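Search this site
Type to search...
Home Datasets Notes Contact

# Grinley Drawers

README, last touched in September

Hi! You've found the Grinley drawer log, which is my attempt to write down what lives in one white storage cabinet, what comes out of it, and where it ends up when somebody puts it back. It's a small plain dataset about tidying, and I'm fonder of it than I should be.

## What's in the download

- items.csv, one line per kind of item (43 of them, mostly packaged snacks and small household stuff)
- moves.csv, one line each time an item changes drawer, 595 lines
- notes.txt, my own rambling, spelling not checked
- edavov_map.csv, for matching my item names to the ones in the older Edavov list

Everything is comma separated with a header row. If your spreadsheet turns the drawer codes into dates (mine did, twice), import that column as text.

## The cabinet

White and glossy, with blue on the drawers. The drawer I use most is see-through-ish white plastic with a blue rail down each long side, and it pulls out low, close to the floor. Light packages go in there because they're easy to grab from above. In the log it's drawer B. The one above it is A, and please don't ask why the numbering in the Edavov list goes the other way, I inherited it!

Drawer B with a crinkly yellow-green package in it comes first, then the floor in front of the cabinet and two close views:

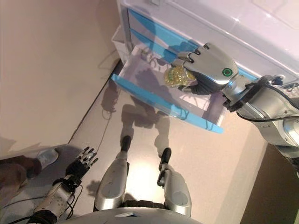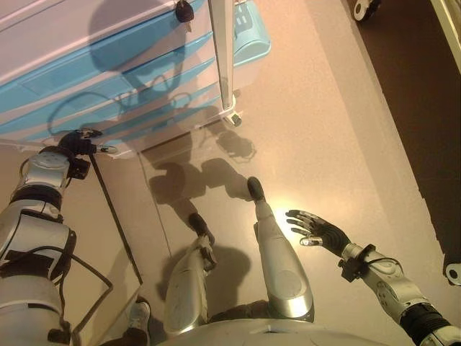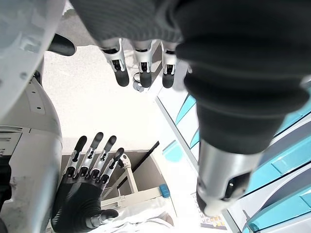
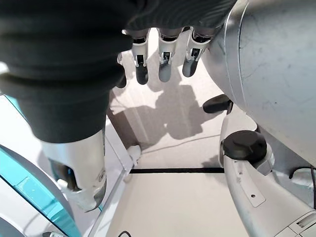
## How a move gets written down

A move starts when the drawer is open and the item leaves it, and ends when the item is let go somewhere else. Picking something up and dropping it right back in the same drawer is a "fuss", and fusses get their own value in the type column so you can filter them out. I'd keep them, personally. Soft packages get fussed with far more than boxes do, and I think that's the most interesting thing in here.

Drawers left open are marked with a 1 in left_open. I was sloppy with this column early on, so treat blanks as "didn't look" and not as "closed".

## Known problems

Item names drift. "Crinkle pack", "crinkly pack" and "chip bag?" might all be the same thing, and I only merged the ones I was sure of. The map file helps a bit.

Color is whatever I typed at the time. Yellow-green is sometimes yellow and sometimes green (sorry), so don't sort on it.

The Irkau batch used a different cabinet with deeper drawers. Those lines have site = irkau and you probably want them separate. I tried pooling everything once and the drawer A figures came out silly.

There's no weight column. I started one, lost patience, and deleted it.

## Using it

Do what you like with it, just say where it came from. If you're after something bigger, the Björklund shelf list has 700 entries and much nicer headers than mine, though it's shelves only, no drawers.

Next on my list is splitting "small stuff" into something useful. If you've already done that in your own copy, please send me your version and I'll swap it in.

Contact | © Grinley Drawers | Back to top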